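Lunero Round Floor Mat
Sold by Harneo – home and workroom basics
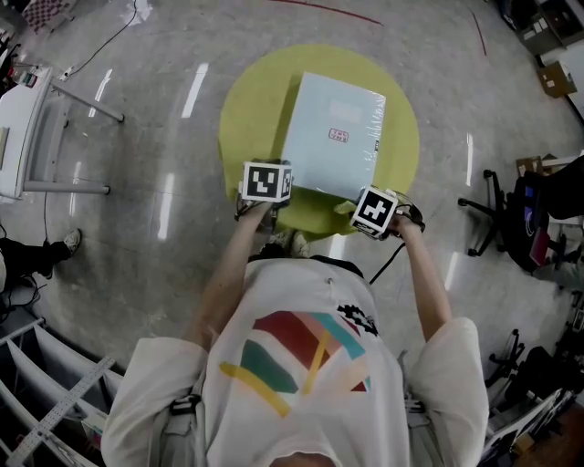
The Lunero is a round mat in yellow-green for hard floors such as concrete, tile and sealed wood. People buy it for kneeling jobs, for opening and packing boxes, and for marking off a spot to work in a room that has other uses. It stays where you put it under normal foot traffic, and you can stand on it with shoes on.

Color: yellow-green. Also made in gray and dark blue.
Shape: round
Pack size: 1 mat, or a set of 2
Use: indoors only

Care
Vacuum both sides. For marks, use a damp cloth and a little dish soap, then let the mat dry flat before you put it back down. Do not machine wash or tumble dry. Tape residue comes off with rubbing alcohol, but test a small area on the underside first.

New mats arrive rolled. Lay yours face down overnight and the curl will go. If the edge still lifts after 4 days, write to us and we will swap it.

Shipping
Single mats go out in a cardboard tube, sets in a flat carton. Orders placed on Sunday are packed the next morning. Returns are accepted on unused mats in the original wrap.

Customer reviews

Rosângela Coutinho
Color is a bit greener than I expected – I like it. Good on our concrete floor.

Euan Chisholm
Wish it came in a larger size. Otherwise fine, bought the set.

See also: Veloso runner, Asen half-round door mat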